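Bench 2 notebook - 22 Jun 2026

Read the Gunel cell practice sheet again this morning before starting, mainly to see which parts we follow and which parts we only sign. Notes for myself and whoever has the bench next.

Rule 1, clear table. Only the task object on the surface. Fine, easy to keep, and I agree with it. Half the odd grasps we logged in March came from runs with a roll of tape sitting at the back.

Rule 2, second arm parked. The sheet says "parked in a safe posture" and leaves it there. Safe for what? Zerno's version gives joint values, ours gives an adjective. I asked for numbers in March and got a revised sheet with the same sentence in bold. Until that changes I write the parking pose into the run header by hand. Please do the same.

Rule 3, force limit checked at start of shift. Done, passed. The check uses the steel block, though, and we have been working with paper cups and drinking straws all month. A gripper can pass on steel and still flatten a straw. I don't see what the tick in the box is supposed to tell anybody. Proposed to Niskanen that we add a soft-object check; their answer was that the block is "representative". Of a block, yes.

Rule 4, status light confirmed before anyone reaches in. I have my doubts. Green means the controller is content. It says nothing on whether the next motion is already queued. I still want the pendant in hand and the program paused, whatever color the ring is. Custer had that in their old rules and dropped it in the rewrite, no reason given.

Today's task: straw in lidded cup, left arm on the straw, right arm staying out of it. 12 runs planned.

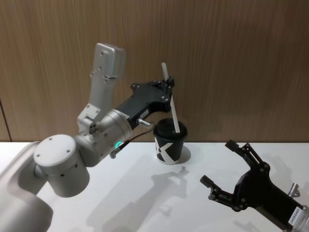 Left gripper on the straw, right gripper open and clear of the cup.

Two things to settle before the long set:

- Cable at the left wrist. It loops out below the gripper and the sheet has no line on cable slack at all. I would like a maximum loop written down, and a look at it between sets. Not going to invent a figure here, someone should measure one.

- Open or closed for the idle gripper. The sheet doesn't say. I lean toward closed, smaller outline, less to catch a sleeve on. Zerno say open, so that a trapped finger can come out. Both arguments sound good and neither side has shown me any data.

Inspection interval is given as 2,000 cycles for finger pads. No source for that number either. I checked the supplier leaflet and it isn't in there. Will look at the pads every 5 sets and keep my own tally at the back of this book.

Open: header template still lacks a field for parking pose. Rule 3 wording back to Niskanen with the straw question attached.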